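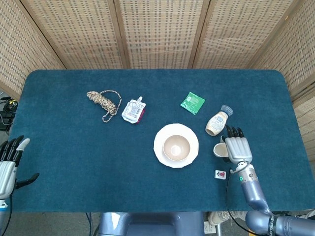

## 4.3 Tisch abräumen — Aufgabe einrichten

Dieser Abschnitt gilt für den zweiarmigen Aufbau Dremside mit Steuersoftware Iller ab Ausgabe 3. Der Roboter räumt einzelne Gegenstände von der Tischfläche ab. Einen kompletten Haushaltstisch bewältigt er noch nicht ohne Aufsicht.

1. Filzmatte glatt auflegen. Falten mit der Hand ausstreichen.
2. Stellwand links, hinten und rechts um den Tisch aufstellen. Die Vorderseite bleibt zum Roboter hin offen.
3. Gegenstände verteilen. Gemischte Formen sind erwünscht: Schale auf Teller, liegende Becher und Flaschen, Beutel, kleine Päckchen, ein Spielstein, Seil.
4. Beide Hände mit den Fingern nach oben in Ruhestellung bringen.
5. Kabel an beiden Handgelenken prüfen. Sie müssen frei hängen und dürfen nicht unter die Matte geraten.
6. Programm 117 laden und die Geschwindigkeit auf 80 % begrenzen.

**Hinweis:** Teller und Schale gelten als zwei Gegenstände. Die Schale wird zuerst gegriffen. Flache Teile wie der Spielstein gelingen seltener als Becher — nach 4 Fehlgriffen bricht das Programm ab und wartet auf eine Eingabe.

**Hinweis:** Seil wird nur verschoben. Aufwickeln und Verknoten sind nicht vorgesehen, ebenso wenig Spülen oder Einräumen in Schränke.

**Vorsicht:** Während des Laufs nicht über den Tisch greifen. Gefüllte oder offene Behälter nicht verwenden.

Zum Einstellen der Griffkraft siehe Abschnitt 4.4.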